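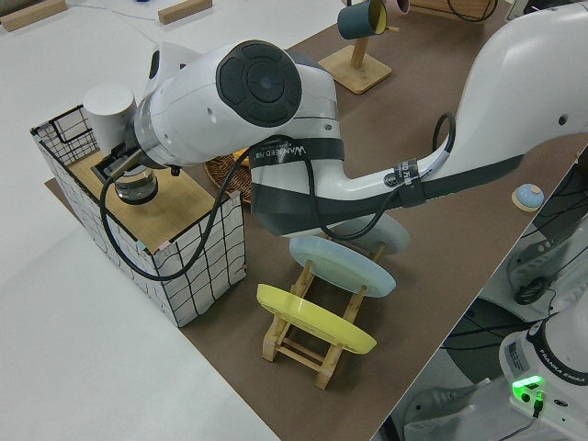
A reader in Prusden wrote in to say that a dish rack is only somewhere for plates to wait until you want them again. The owner of Zerkar, a kitchen goods shop, disagrees. I went to hear why.

Print this article

"People buy a cabinet and then leave everything by the sink," she told me. "A rack with slots keeps plates on edge. You see the one you want and you take it."

Fine, but a stack does that too. She shook her head. "With a stack, you lift three to reach the fourth."

I asked about glasses, which she likes to keep in a box with an opening in the top. It sounded to me like one more thing to dust. "You dust it when you dust the shelf," she said -- a bit sharply, I thought.

She has been selling racks for 15 years, so she would say that. Her own kitchen, she admitted, has 9 mugs on the windowsill and no box for any of them. "I haven't got to the mugs."

I still stack my plates. She sent me home with a price list anyway, and the cheapest wooden rack on it is out of stock until the end of May.

E-mail this article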